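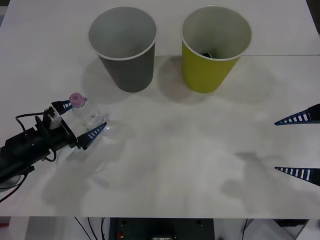 How long should you steep cold brew tea? Overnight in the fridge is fine for most green and black teas, and a rolled oolong can go a few hours longer.

I have been making cold tea at home for two summers now, and that is the question I get asked most, usually by people who tried it once and got something that tasted like a wet paper bag. The time matters less than they think. What they usually did was use too little leaf.

My own start was a bag of sencha Kaede Ueda gave me when she moved apartments and was clearing out her kitchen. I made it hot, badly, with boiling water, and it was bitter enough that I put the bag at the back of the shelf. In July it was too warm to want anything hot, so I threw a handful in a pitcher of tap water and forgot it until the next morning. It was sweet and a bit grassy and I drank the whole pitcher before lunch.

After that I got more careful. I use 7 grams of leaf to a half-liter of water. My scale is an old kitchen one that rounds to the nearest gram, so take that for what it is. The water goes in cold. I don't start with a splash of hot water, though I know people who do. Daichi Tsuji swears it opens the leaf up, and he is probably right for the tightly rolled stuff. I tried it twice and couldn't taste enough of a difference to bother boiling a kettle.

Hard water is a bigger problem. Ours leaves a white crust on everything, and black tea made with it comes out dull, with a film on top. A filter pitcher fixed most of that. For a while I bought bottled water, which worked too, but it was heavy to carry up the stairs and I felt silly doing it.

As for the teas themselves, cheap sencha is the best value. Expensive sencha is nicer hot, in my opinion, and a lot of what you pay for gets lost in the fridge. Roasted teas like hojicha come out thin unless you double the leaf. Darjeeling is good if you catch it early, then goes flat. Jasmine I can't recommend. The scent takes over the fridge and then the butter.
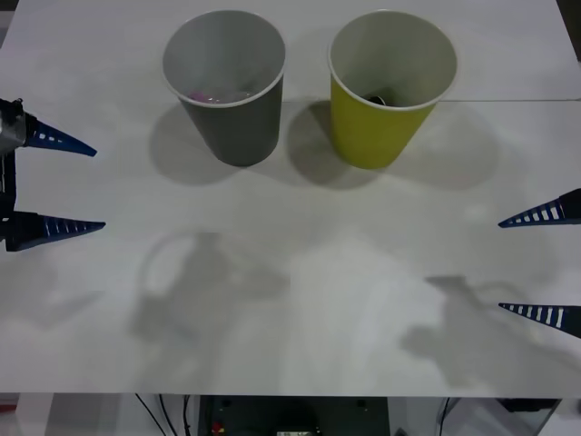 Gray cup and yellow-green cup.

Delia Ojeda came over in August and we did a tasting of six teas, all made the night before in jam jars with masking tape labels. She doesn't drink much tea, so I wanted to see what she'd pick. She went for the barley tea, which has no tea in it at all. Her second choice was the same supermarket black tea I use for iced tea with lemon. The oolong I had spent real money on came in last, and she said it tasted like the water flowers have been standing in.

I still like that oolong. I have since tried it with less leaf and it is milder, so she may get another glass of it next time without being told.

On keeping it: I strain the leaves out in the morning and finish the pitcher within two days. It goes cloudy after that and loses the sweetness. The leaves can be used again with hot water if you do it right away. The second round is weak but fine with breakfast.

I have a bag of kukicha to try next, the twiggy one. I'll put the amounts up once I've made it a few times.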